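Cusex workroom — January minutes

Present: Armelle Vidal (chair), Maxence Rey, Killian Riviere, Jérémie Deschamps (notes). Apologies from Timothée Tanguy, stuck at Chevalier til noon.

Last minutes ok. No changes.

1. Sorting table
White top staying as is for now. Maxence wants one big panel, no joins, small parts and grit end up in the seam. Quote from Bavum came in at 200 for the cut piece, delivery extra. Armelle says too much this quarter. Killian: tape over the join? Tried last year, peeled up at the ends. Left open. In the meantime wipe down after every session, damp cloth, not the blue spray — leaves streaks.

2. Containers
Long talk. See-through ones preferred by everybody except Jérémie, who would like labels regardless. Agreed: labels on the short side, facing out, block capitals. Nothing gets stacked on the table. Containers go back on the shelf at 8, whoever is last out. 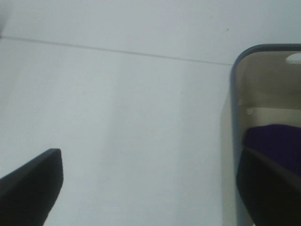
Killian to check the shelf for cracked ones and bin them. Lids are a mess, half don't fit anything. Maxence will match up what he can and put the rest in a box by the door, take what you want untill the end of the month.

Order of new containers from Ernum — nearly 100 with shipping. Approved. Armelle to place it, same size as before please, the last lot were too tall for the bottom shelf.

3. Floor space
Brief. Chairs to be pushed in. Spare trolley goes back to Chevalier, Timothée to arrange.

4. AOB
Key for the side cupboard still missing. Jérémie has a spare at home, will bring.
Heating comes on too late, Armelle to ask for it 20 minutes earlier.

Next meeting same room, 4 pm. Killian on notes.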